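The ceasefire line at Tarum is a river, and in February it is shallow enough to walk across. For 4 months very few people tried. Then the two commands agreed to open the bridge at Druteo for three hours each morning, and a queue began to form in the dark.
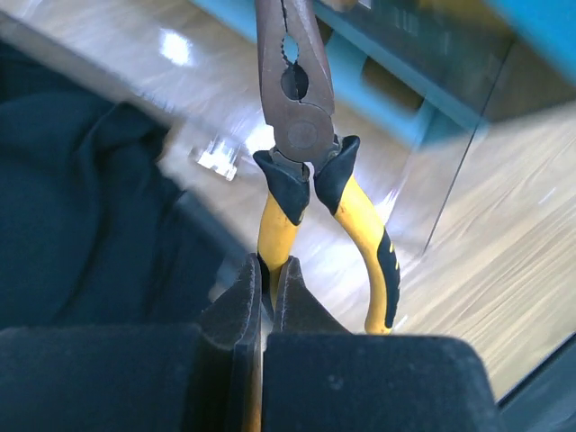
Most who cross are going home to look, with no plan to stay. They carry bread, candles and the keys of houses that may have no doors. On the first morning 201 people passed the checkpoint. By the end of the month the total was 3008, and 2545 of them had come back before the barrier closed.

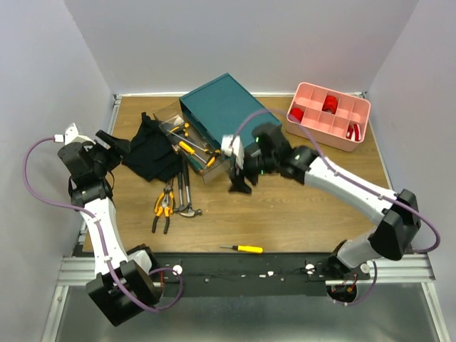 *A pair of robotic arms above a wooden-topped work surface.*

The difference between those two numbers worries both sides. The southern command says that the missing families have settled again in Rememton without permission. The northern command answers that the village was theirs, and asks whose permission they would need.

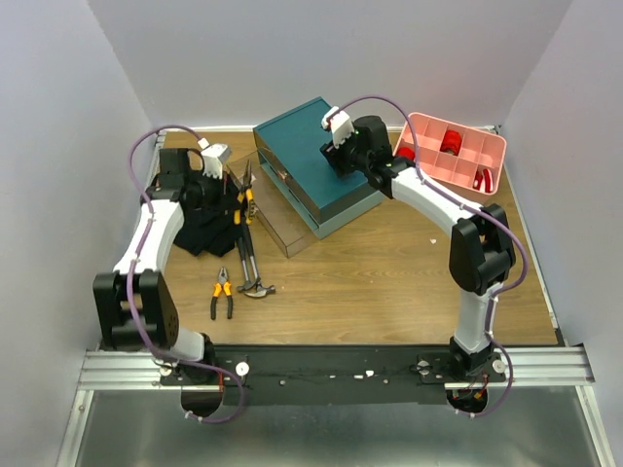

Photo: Jacobs

Meanwhile the shelling has moved east into the hills, where the agreement doesn't apply. It can be heard from the bridge when the wind is right. The soldiers who check the papers no longer lift their heads.

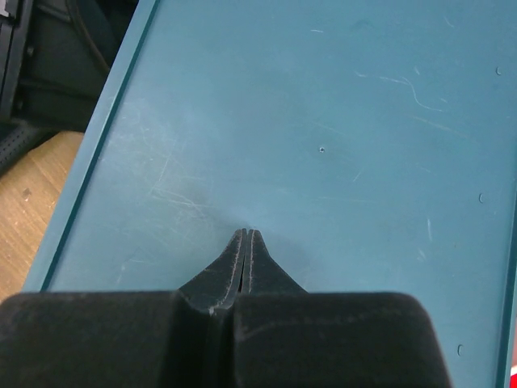

*The black gripper, with its two fingers closed.*

The agreement must be renewed every two weeks. The next meeting will be held in a school on the northern bank, at nine in the morning.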